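Ekden Cell Safety Handbook, wall and binder edition
$499 per set, ships from our Urnuner warehouse

We wrote this handbook for the folks who stand next to the arms all day, and we've tried hard to keep it friendly (no law degree needed!). You'll find plain rules on reach limits, grip force, floor marking and where to set down bins and loose parts, plus checklists you can copy as often as you like.

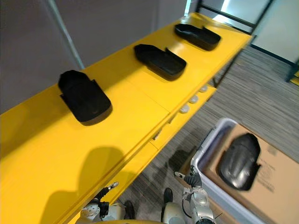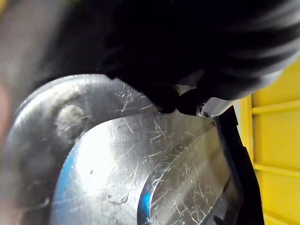
Each set comes with 3 binders and a laminated wall chart, and the November revision adds a much longer chapter on fingertip checks, which so many of you wrote in to ask for. Running several cells? The Ljungberg site pack is $1,297 and covers a whole building.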